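Steamed Bun Mornings Return to the Pettigrew Street Hall

By Sunita Mercado
July 29, 2024

The steamed bun mornings at the Menummont neighborhood hall are coming back after the summer break, and this time there will be a place for people who want to learn the cooking and also for people who only want to eat. The hall on Pettigrew Street confirmed the new program this week. The first morning is planned for October, and registration is open already at the front desk.

The mornings were started two years ago by Wanda Abernathy, who worked for a long time in a school kitchen and wanted to show her neighbors a food which is cheap and can be made at home with little equipment. In the first season the group was small and met in the side room. By last spring the side room was too narrow, and people were eating their buns in the corridor with the plate in one hand and the coat in the other.

"I did not expect that so many people are interested in flour and water," Abernathy said. "But a bun is a friendly thing. Children like it, old people like it, and you can put inside what you have in the refrigerator."

The program for the new season keeps the same order as before. Participants make the dough first, and while it is resting they prepare the fillings. After this the dough is divided, shaped and left again for a short time under a cloth. Only then comes the steaming, and the last part of the morning is for eating together. A plain bun without filling will also be taught, and Abernathy recommends that beginners start with this one. A plain bun shows every mistake in the dough, she said, and a filled one can hide it.

The hall will buy flour, yeast and sugar for everybody. The group has calculated 40 kilograms of flour for the complete season. Fillings will be cabbage and mushroom, sweet red bean, and pork with green onion. People who do not eat pork should say it at registration, so that a separate steamer can be kept for them.

A large part of the instruction is about the steamer itself. According to Gwendolyn Marchetti, who leads the second table, most bad buns are lost in the steaming and only a few in the dough. The buns need space between them, as they grow. The water must be boiling before they go in, and the lid should stay closed until the time is over. When the heat is turned off, she waits a few minutes before she opens it, and then she lifts the lid to the side, away from the buns, so the drops do not fall on them.

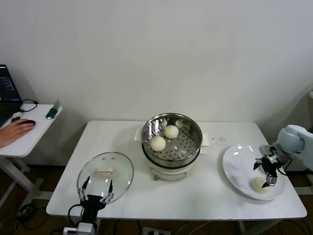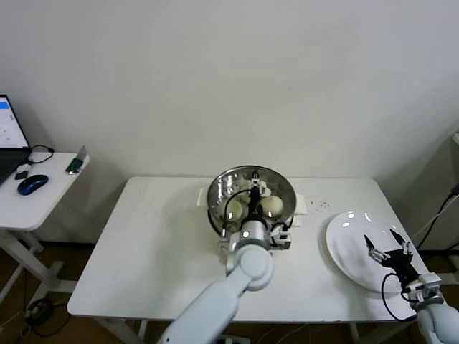 Two buns in the steamer, on a white table against the wall.

Can the buns be made the day before and warmed again?

They can be kept in the refrigerator overnight in a closed box, and warmed in the steamer for 5 minutes over boiling water. A microwave also works if the bun is covered with a damp paper towel, but the skin becomes a little tougher. For a longer time it is better to freeze them on the same day, after they are completely cool.

The cost of the season was discussed at the hall meeting in spring. The hall has reserved 800 dollars for ingredients and for replacing some older pots. A further 1000 dollars was given by Bolenetti, the bakery at the corner of the market square, which also will lend its long work table for the first two dates. Participants pay nothing for the course, but there is a box at the door for those who wish to put something in.

Imani Ambrose, who manages the calendar of the hall, said the bigger room has been booked for the whole season. The room has enough electric outlets along the wall for the cookers, and this was a problem in the side room, where the fuse went out twice in one morning. She asks participants to not bring their own electric cookers without speaking with her first. Bamboo steamers are welcome, and so are plates, which the hall has never enough of.

Children can take part if an adult is with them. The hot part of the work stays with the adults, but children may knead and shape, and there will be a low table for them next to the window.

Bernadette Montoya came to nearly every morning in the last season and will now help at the beginners' table. She remembers that her first buns were flat and yellow, from too much baking powder. "We ate them with soup and it was fine," she said.

Registration is possible in person at the front desk or on the notice page of Kadereo, the local events list. Places are given in the order of registration, with a waiting list after that. An apron and a box for taking buns home should be brought by each participant.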